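Taltbridge Robotics Club: Setting Up the Living Room Task

The team drives two arms through a short pickup routine in a furnished room. Plan on one club meeting for setup.

1. Clear the middle of the floor. Run the long cables off to one side and check the path of each before you power on.
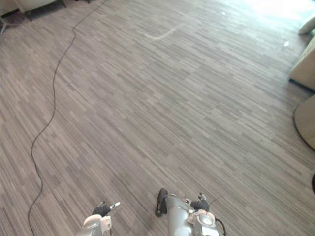 2. Open and close both hands with nothing in the way. Do this 3 times on each side. If one hand lags, restart the Clidetti controller and try again.

3. Load the Bavitz profile and set the speed limit to 500. The January profile used 283, too slow for cloth.

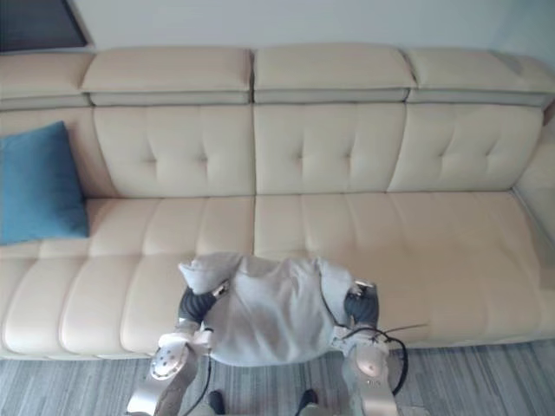
Cloth needs a light grip and a steady lift. Bring both hands up at the same rate and stop when the piece is clear of the seat. Grip near the two sides, as with the gray fabric held up in front of the sofa, and let the bottom edge hang. Wrinkles are fine at this stage.

4. Save the run under your team name. Team Tăng's log had 1,828 lines, so leave room on the drive.

5. Lower the arms before you shut off power.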